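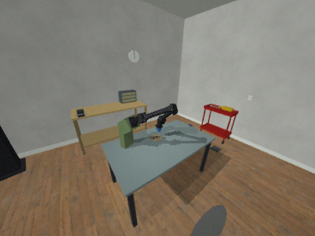
My grandmother left me her recipe for plum vinegar and a ferry ticket to Flundport, one way, which my sister thought was hilarious. The ticket was older than I am. I went in October anyway, paid for a new one like a regular person, and rented the upstairs of a house on the harbor road with gray walls, a wood-plank floor and a big table set crooked in the middle of the room, turned so no side of it lined up with anything. I tried straightening it the first night. It looked worse, so I dragged it back and ate my crackers at an angle.

The recipe was the problem. It said plums, sugar, water, and then "the mother from Papadakis." No amounts for that part, no address. I figured Papadakis was a store, and I was half right, because there was a Papadakis on the corner by the fish stairs, only now it sold phone cases and beach towels. The girl at the counter let me talk for a good while before she said her great-aunt used to keep crocks in the back and that the crocks had gone to Clenton when the roof leaked.

So, Clenton! Which is 30 minutes by bus if the bus feels like it. I had a cold and wet shoes and I was carrying an empty pickle jar wrapped in a sweater, and a man across the aisle kept looking at the sweater like it might be a baby. I let him wonder.

The great-aunt was tiny and deaf on one side and she did not remember my grandmother at all. I said the name twice. I said the year. I showed her the ticket. Nothing. Then I unfolded the recipe and she took it right out of my hand and said, "Well, that's wrong," and got a pencil. Too much sugar, she said. Who taught her that? She crossed out a line my grandmother had written and I felt my face get hot, I really did, I almost grabbed it back.

She filled my jar from the third crock – a slippery brown thing like a piece of liver, floating in its own juice – and charged me 5 dollars for it. Then she gave me a dollar back for bringing my own jar.

I rode home with it between my knees. Up in the room I bought myself some time by washing plums, all of them, more than the recipe wanted, and I made two batches. One her way. One my grandmother's, with all that sugar.

They're both on the windowsill now with dish towels over them. I've been sniffing them every morning and I can't tell which is which, and I forgot to put labels on.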